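3.2 How far can the membership figures be trusted?

Most accounts of the Gusmont mutualists repeat the claim that the circle had 300 paying members at its height. The number comes from one place, a memoir by Cengiz Yaman, who joined late and wrote from memory in exile. Later writers cite one another, and in the end all of them cite Yaman. Başaran calls the figure "well attested". It is attested once, by a man with good reason to make his old comrades look numerous.

Figure 1. Closed smartphone box, red-handled scissors and a dark blue phone lying face down on a two-panel table.
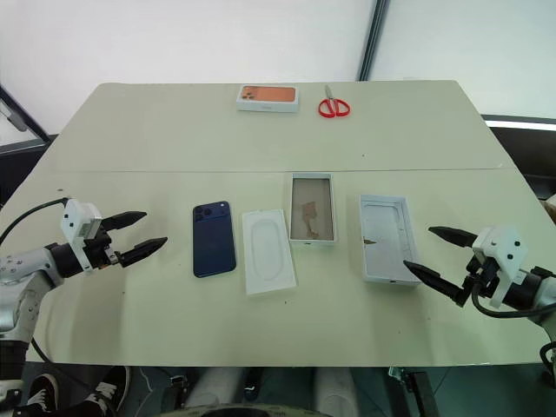
The surviving dues book tells a smaller story. It lists 30 names, and several of these are struck through without comment. Trajkovski argues that the book covers a single branch and that others must have been lost. This is possible, but he offers no trace of another branch: no rent paid, no delegate sent, no quarrel reported in the press. Movements of this kind quarrelled constantly and in print, and a silence of that length needs explaining.

There is also the matter of the newspaper. Güneş takes the print run of Flamotura as a guide to support, on the grounds that a small group could not have paid for it. He does not ask who did pay. The printer's letters, held with the Kahraman papers, mention unsold bundles and a debt carried over from January to the next winter. A paper can be printed in quantity and read by very few — a point that historians of liberal weeklies accept without fuss, and that historians of radical ones seem oddly slow to take up.

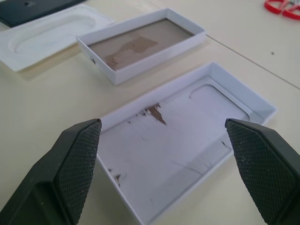 Ağca's revised study, issued by Prestell, is more careful. She separates members, subscribers and people who simply turned up, and she admits that only three meetings left any record of attendance. Even so, her closing chapter slips back into talk of a "mass following". I can find nothing in her own tables to support the phrase. The dues book may well understate the circle's size, but it was kept at the time, by someone who had to account for the money, and I have used it as the starting point for the estimates in the next section.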